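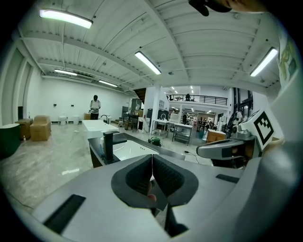
Grallus pulls hand-held grippers after fingertip pinch at Genley hall

Last updated: 4:40 p.m.

If you've walked past the old Genley showroom this spring and wondered what goes on in there, I finally have an answer for you, and also a bit of bad news. The sessions are on hold. Grallus, the company that has the hall, stopped using all of its hand-held grippers this week after one of them closed on an operator's fingertip and wouldn't let go.

The operator is OK! I want to get that in early because I had three messages before lunch from people who'd heard it was a broken hand. It was a bruised fingertip and a nail that's probably going to go black. First aid on site, no ambulance, home early with pay.

So what happened? The way Grallus told it to me on the phone, the operator was partway through a run at one of the sinks (they do a lot of sink and counter work in there, turning faucets and picking things up and putting them down again) and let off the trigger to open the fingers. They didn't open. The operator reached in with the other hand to free them, the way you would with a sticky pair of tongs, and the fingers snapped shut. A coworker got the thing apart by backing off a screw on the side.

The trouble seems to be a return spring. It's a little part made by Jibrin, and it had slipped off its post, so the fingers hung halfway and then jumped when they were touched. Grallus says the springs are meant to be swapped every 160 hours of use. This one was at 73, so it wasn't overdue - it just came loose. They went back through the repair log and found 83 notes about "sticky" or "slow" fingers since the hall opened, nearly all of them fixed on the spot with a wipe and a wiggle and never passed up the line. That's the part that bothered me, and to be fair it bothered the person I was talking to as well.

I asked if the big robot arms were involved. They weren't. Those have their own stop buttons and their own rules about who can stand where, and they keep running for now. The hand-held ones never got that kind of treatment, I guess because they look so harmless. I held one at the open evening in March and thought it was about as scary as a salad server.

Here's what changes before anybody picks one up again. Every gripper gets a small clip over the spring post, which Prikano is cutting for them at its shop across the lot. Fingers stay out of the opening, full stop, and if one jams you set it down and call someone over. A slow gripper goes in the red bin and stays there until it's been opened up and looked at. There's also going to be a quick open-and-close check at the start of each shift, ten squeezes, which sounds like nothing but I'm told people are already grumbling.

The clips and the extra springs come to $3,475, and Grallus says none of that comes out of anyone's hours. People on the schedule are being paid through the pause. If you're one of them, check your email, because the new start time is going out that way and won't be on the door.

They're hoping to be back at it in early June. The next open evening is still planned too, though you won't get to try a gripper until the clips are on. I'll be going anyway (there are usually cookies).

27 shares | 14 comments

Related items
Genley lot to be repaved, north entrance closed
Prikano looking for two evening machinists
What we saw at the Grallus open evening
Bus stop on the Genley side moves again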